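Why Does Wood Have Lines in It?

Look closely at a wooden spoon, a door or a desk. You will probably see lines. Some are straight, some are wavy, and some curl around dark spots. These lines are called the grain, and they were made while the tree was alive.

How a tree gets wider

A tree grows in two ways. The tips of its branches and roots get longer, and its trunk gets wider. The widening happens in a very thin layer just under the bark. This layer is called the cambium (say it like this: KAM-bee-um). It makes new wood on the inside and new bark on the outside.

In spring there is often plenty of water, and many trees grow fast. The wood made then is usually lighter in color. Later in the summer growth slows down, and the wood is darker and more tightly packed. By November, in cold places, the tree has stopped making new wood until the next spring.

One light band and one dark band together make one year. If you look at a stump you can see these bands as rings. A young tree in the park might have 16 of them. A stump on the forest trail at Furnholm has 266, and the path has a sign next to it so that visitors can find the ring for the year their town was built.

Rings can be wide or narrow. A wide ring often means a good year with enough rain and sunshine. A narrow ring can mean a dry year, or a year when insects ate many of the leaves.

From rings to lines

So why do we see lines on a board and rings on a stump? It depends on which way the wood is cut. A stump is cut straight across the trunk. A board is cut along the trunk, from one end toward the other. The saw goes through the rings the long way, and they show up as lines.

You can try this with a carrot. Ask an adult to cut one carrot across and another from top to bottom. The first gives you circles. The second gives you long stripes.

What is a knot?

A knot is the place where a branch joined the trunk. As the trunk got wider, it grew around the bottom of the branch. The lines bend around a knot the way water in a stream bends around a stone.

Gluing wood together

Wide boards are hard to get, and they can bend as they dry. For a big tabletop, many workshops glue narrow strips side by side. This is often called butcher block. Each strip may come from a different part of a tree, or from a different tree, so the colors do not match exactly. 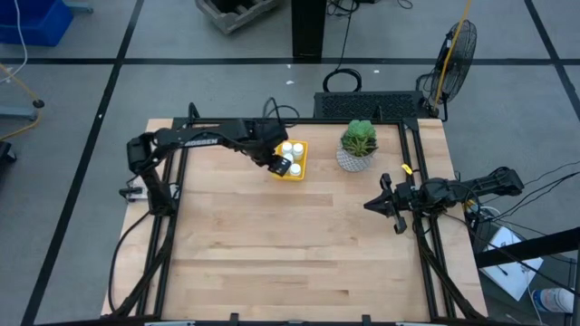 Maple is a popular wood for this job. It is hard, so it does not dent easily, and its pores are too small to see without a magnifying glass. Oak has much bigger pores. Run a fingernail across a piece of plain oak and you may feel them as tiny grooves.

Words to know

Bark: the outer covering of a tree.
Cambium: the thin layer where a trunk grows wider.
Grain: the pattern and direction of the lines in wood.
Pores: tiny tubes that carried water up the living tree.

Try it yourself

Put a sheet of thin paper on a piece of rough, unpainted wood. Rub the side of a crayon over the paper. The pattern of the grain will appear. Do the same with wood from another tree and write the name of each one under its rubbing.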